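The Robot at the Next Table
Mon 30 April

When Antigoni Mavromatis started at Kanport, finishing a batch of linens meant staying until the last napkin was done. "You could hear your own wrists," she says, and laughs. She has been folding and packing for hotels and restaurants for most of her working life, and she talks about cloth the way other people talk about bread dough (how it rests, how it fights back, how it's different after lunch).

I spent a day with her and two of her colleagues at the Bristow site, where the company has been bringing robots into the folding work, and I came away with a notebook so full that I had to write the last part on a packing slip.

The plan, as Ihor Sydorenko explains it, began with a plain number. On a busy day the folding tables send out 3,510 pieces. Ihor runs the shift schedule, and he had been losing people to sore shoulders. "I had 30 on the floor and every week somebody was swapping out," he says. "I didn't go looking for a robot. I went looking for a way to let people sit down!"

The first weeks were slow. The robots managed some 59 pieces on their first full day, and Antigoni admits she kept score on the back of a delivery note. By the time I visited they were up to 800, nearly all of it the plainest work. She still beats them easily on anything with a hem that wanders. What surprised her was how much of her own knowledge she had never put into words. The engineers wanted to know how she finds a corner, and she couldn't tell them, so she folded one piece over and over while they watched her hands.

"I said, I just go to where it is. And they wrote that down! Then we had to work out what it meant. I go to the thick bit first, I slide my thumb, I feel the edge turn. Thirty times I did it. I enjoyed it very much, being asked."

Florante Soriano had the opposite reaction. He came over from Dağdelen, where an older machine had been installed over a weekend with no warning, and he was braced for the same again. He asked for two things before he would agree to work beside the new ones: that the people at the tables could stop them at any time, and that anyone whose job changed would be trained on paid hours. He got both, in writing. He now spends his mornings setting up the stations and his afternoons at the table, and he is the one the others call when a cable snags.

"I still don't love the noise," he says. "But I'm learning a trade at my age, and I go home with a back."

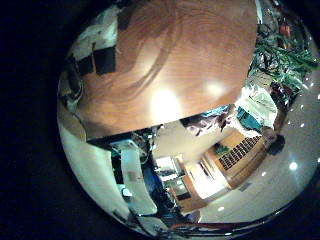
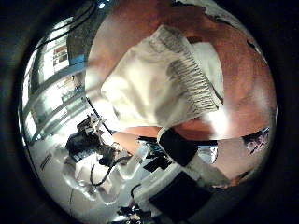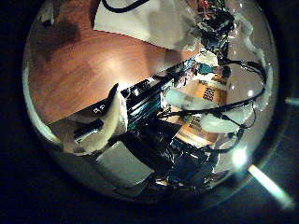 Pay was the subject everybody wanted to come back to. Antigoni's rate used to hang on her piece count, and a machine taking the easy pieces would have cut it badly, so the count was dropped in favor of an hourly wage before the robots did any real work. She thinks that change matters more than the machines do. It also let her slow down on the awkward things, like the white cloth with the dark, fringe-like band down one side that was lying in folds on the reddish-brown surface in the second picture. "With something like that I want to see how the band runs before I touch it," she says. "On piece rate I never would have looked." Ihor says the new wage was harder to get approved than the equipment, and he's prouder of it too.

A second group of folders starts training in May, and Florante will be teaching part of it. He has been practicing his opening talk on Antigoni, who says it is much too long.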